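Right, thread time. I have spent the whole of the Easter break sorting out the shelves and racks in our utility room and I have opinions!

The room is tiny. Two of us can't stand in it together unless one of us is in the sink. When we moved in last December everything went in there "for now", and for now lasted until 18th April, when a bag of birdseed came down on my head.

First job was getting it all out on to the landing. Light bulbs, dust sheets, the good picnic rug, a Trandora fan heater still in its box, and so many jars. I love a jar. I may have to stop loving jars.

Then measuring. The gap beside the boiler is 45 cm wide and the rack I'd set my heart on was, of course, wider than that. Back to the drawing board (the back of an envelope, in pencil, with tea on it).

Ended up at the Van Wijk clearance place out past Bullmont and came home with a white rack for 40 quid. So pleased! It's plain and pale and it makes the whole corner feel lighter, even with the blind down.

Putting it together took 90 minutes and one phone call to my sister, who owns a proper rubber mallet. If you're building one of these, do all the joints loosely first and go round tightening at the end. I did it the other way and had to start again -- twice.

I'm a bit in love with pale rails and gridded panels now. You get lines going both ways and the light catches on them, and I keep wandering in to look when I should be cooking.
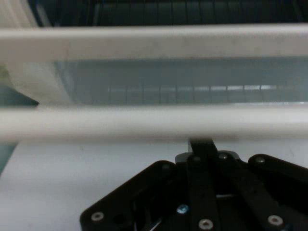

Hagos Worku says I should line everything with an offcut of thick felt before I put jars anywhere near it, as his clinked every time the washing machine went into its spin. Excellent point, and I've got felt left over from the piano stool!

Next up is the drawer of cables. I've given myself an evening and a very large pot of tea. If anyone knows what a Cutmont charger is meant to charge, please shout, I've found two of them and I don't want to chuck them out in case it's the clippers.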